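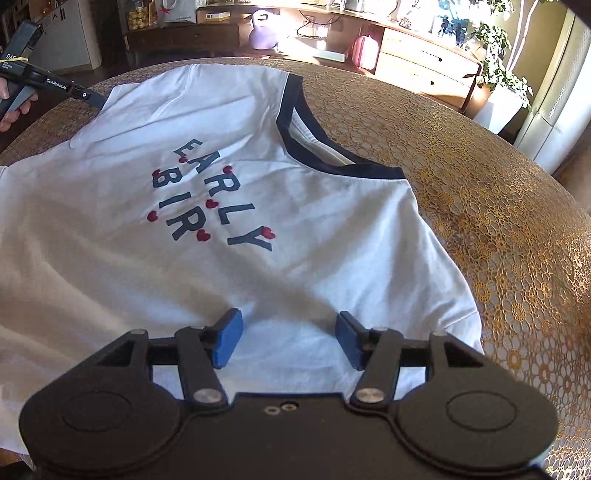 The white one with the navy collar, laid out on a round table.

Subject: Re: [plustport-runners] Shirts for the early group, and the start time

Replying to the list because three of you have asked me the same things off list. The earlier message is quoted below, and I'll take it in pieces.

> I was away for the last two meetings so forgive me if this was
> settled. Are we going with the printed shirts or the plain ones
> for the early group? I thought the plain ones were cheaper. Also,
> has anybody looked at washing them? The ones we had before from
> Dridum lost their lettering by the end of the first summer and
> mine went in the rag bag.

Printed. The picture at the top of this message is the EARLY BIRD one. It has short sleeves and the trim at the neck is dark navy, with the words in a dark slate blue. People who wanted a different color can stop writing to me about it, as the order is in.

The plain ones were cheaper by a little, but the shop on Barrios Street dropped the setup charge once we went over 136 shirts, and after that the gap was small enough that the people at the meeting voted for print. The total for the club is under 500 dollars after the money from the spring raffle is taken off. If you already paid me, you owe nothing more. If you haven't, I'd like it before the end of June. Cash or a check is fine. Please put your shirt size on the envelope, since I have two envelopes now with money in them and no size.

On washing, I asked the shop. Inside out, cold water, no dryer for the first few washes. I did that with a test shirt from the same shop last year and the print is still whole, though the collar went a bit wavy. The Dridum shirts were a different kind of print and I think a lot of us ran them through a hot dryer every week, me included. I don't blame the shirts entirely.

> Second thing. The 5:45 start is too early for those of us coming
> from the Divomach side. The bridge lights are set against us at
> that hour and I have been late four times this spring. Could we
> go to 6:15? I would be happy with 6:00.

This came up at the last meeting and there was no agreement. The argument for 5:45 is the heat, plus the fact that a good part of the group has to be at work by 7:30 and wants a shower first. The argument for 6:15 is the one you give, and also that it's dark on the river path before six for a good part of the year. I ran it in the dark all last winter and went down once on the boards by the boat ramp. Those boards have been replaced now, but the ones farther along have not.

What I'd suggest is this. Keep 5:45 through the summer, then switch to 6:15 when the mornings get dark again. Anybody who can't make 5:45 can meet us at the water fountain at the north end of the park, where we come back past at 6:10 or so on the short loop. You would miss the first two miles, which are the dull ones anyway. If you do that, please text whoever is leading so we don't go straight by. We have gone straight by people before.

If you're against this, say so on the list and we can put it to a vote. If I hear no objections I'll change the page on the website.

> Third, is the long route still the one that goes by the feed mill?
> I heard it was closed.

The road by the mill is closed to cars but you can still get through on foot. There is a fence on the left side and a gap of a few feet next to it. The crew that's working there doesn't start until 7:00 and we're well past by then. The detour, if you don't like the look of the gap, is to stay on Barrios Street to the second light and then cut back along the canal. It adds 400 yards. The footing is worse because of the gravel, and there's a dog at the yellow house that comes out to the end of its yard and barks but has never come farther while I've been there.

I measured the whole long route again with the detour included and it came out a bit longer than what we have on the website. I'll fix that when I change the start time.

> Last thing, is there any more news about the Plustport 10K?

Some. The city wants to move the finish from the courthouse to the ball field, which would mean a new turn at the bottom of the hill. Our club has 18 places held for us at the group rate. So far 11 are taken. The places go back to the city if we don't use them, and the regular fee is a good bit higher, so if you're thinking about it please tell me soon. You don't have to pay to hold a place, but I'd ask you not to take one unless you mean to run.

They also need people at the water tables. You get a free lunch and you don't have to be a club member, so husbands, wives and older kids are welcome. The shift is four hours, and last year it rained for the whole of it, so bring a jacket.

Two other things that were not in the message.

The key to the shed is missing again. It's on a green ring. Check your jacket pockets and your car. The cones and the big cooler are both in there and I don't want to cut the lock.

Somebody left a pair of gray gloves and a water bottle on the bench after the last long run. I have them. The bottle has a dent near the bottom.

Shirts should be ready for pickup in two weeks. I'll write to the list when they are in and bring the box to the parking lot before the run.

--
plustport-runners mailing list
To leave the list, send a message with "unsubscribe" in the subject line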